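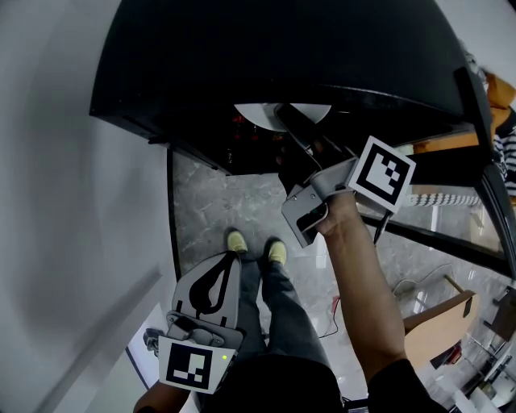

Monday Shift

Rennie quit closing her left gripper again, so I got on the phone with Niall, who built her and never picks up before the fourth ring.

"Did you clean the pad?" he said.

"I cleaned the pad, Niall."

"Did you clean it with 2 drops or did you drown it?"

I hung up on him - lovingly!

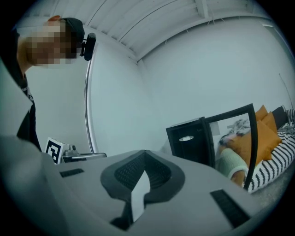 My grandmother left me Rennie, plus a manual of 500 pages in her handwriting, and I'd only made it to the part on cables. I pulled my cap down and went over the grippers one at a time. The little white tab stood straight up in its notch, which page 12 says is good, so I skipped ahead to Springs. There she'd written, in pencil, "Ask Kirstin." I called Kirstin.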